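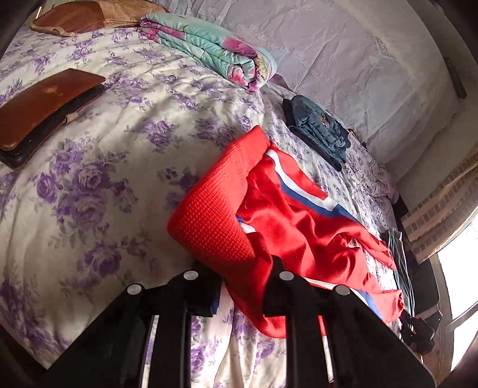

About Cindside Laundry

Cindside Laundry is a wash-and-fold and pickup laundry in Pemby. We wash household clothes, bedding and sports uniforms for people who live or work in town, and we run a coin and card laundromat out of the same building on Esteban Street. The front counter opens at 7 a.m. and closes at 8 p.m. The self-service side stays open until 10.

How we started

Madalena Veloso bought the laundromat 20 years ago from a couple who were retiring. She had been working the evening shift there and knew the machines well enough to know which ones needed replacing. The first year went mostly to plumbing. The drain line under the back row was too small for the washers sitting on it, and it took two contractors and a new floor to fix.

Wash and fold came later. Customers on night shifts at the hospital asked if they could leave a bag in the evening and pick it up in the morning, and for a while Madalena did those bags herself between other jobs. When there were more bags than she could get through, she hired a second person and put up a shelf behind the counter. The shelf is still there, though most of the bags now go on racks in the back room.

Pickup and delivery started with one van. We now have two, and they cover Pemby and the farm roads as far as the county line.

What we wash

Most of what comes in is everyday laundry: shirts, jeans, towels, socks, kids' clothes. It is priced by weight. Each order is washed by itself in its own machine and is never mixed with another customer's clothes. If you have more than one kind of load in your bag, we will split it into lights and darks unless the ticket says otherwise.

Bedding is priced by the piece. This covers sheets, blankets, quilts and comforters up to king size. Down comforters take an extra day to dry all the way through, and we would rather hold one back than send it home damp in the middle. Mattress pads with a rubber backing are air dried.

We have washed team uniforms for local schools and clubs for many seasons. Coaches can drop off after a game and have the set back before the next practice. Jerseys and shorts are turned inside out, washed in cold water and hung or dried on low so the numbers and trim don't crack. Please send them with the tape and pins taken off. Grass and clay stains usually come out if the clothes reach us within a day or two. We can't promise anything on stains that have already been through a hot dryer.

We do not do dry cleaning, leather, suede or wedding dresses. If something in your bag is marked dry clean only, we will set it aside and return it unwashed with a note.

Detergent and water

Our standard detergent is unscented. You can ask for a scented one, or bring your own in a labeled bottle and we will keep it on the shelf with your name. We use fabric softener only when asked and never on towels. Bleach goes on whites only with your written OK on the ticket.

Pemby has hard water. We put in a softening system when we replaced the boiler, and it made more difference to the way clothes come out than any soap we had tried. It also means we use less detergent per load than you might at home.

The rinse water from the last cycle on the big washers is held in a tank and used for the first wash on shop rags and floor mats. It is not used on customer orders.

Our building

The laundromat takes up the ground floor of an old feed store. The loading dock at the rear is where the vans come in, and the hoist beam over it is original to the building. We kept the wide front windows and took out the dropped ceiling, which helped a lot with the heat in August. There is a folding table along the south wall and a shorter one at the end that can be used from a chair or wheelchair.

Parking is on the street and in the small lot on the left side. The lot floods a little near the drain after heavy rain, so wear decent shoes.

How orders are tracked

Every order gets a numbered tag at the counter or in the van. The tag stays with the clothes through the washer, the dryer and the folding table. We moved from paper tickets to a program called Brivovus a few years ago, and it sends a text when an order is ready. If you don't use text messages, tell the counter and we will call. Customers who prefer a paper ticket still get one.

We now have around 585 households with an account. You do not need an account to drop off a bag. Accounts are useful mainly for regular pickups and for saving instructions, such as no softener or shirts on hangers.

Lost and found

Things get left in pockets and in dryers. Cash, keys and phones go in the safe and we contact the customer the same day if we know whose they are. Single socks and small items go in a drawer at the counter for 60 days. After that, clothing in good shape goes to the church clothing closet. Last December we emptied the drawer and counted 179 socks.

Working here

There are openings from time to time for folding staff, counter staff and drivers. New hires are trained on each station before they work a shift alone, starting with sorting. Shifts are posted a month ahead. Drivers need a clean license and have to be able to lift a full bag up a flight of stairs. Applications are at the counter, and Madalena reads all of them herself.

Getting in touch

Stop by or call during counter hours. Pickups for the same day need to be booked by 9 a.m. If there is a problem with an order, please bring it back with the tag within a week and we will rewash it at no charge. Damage claims are handled by Madalena, who is usually in before noon.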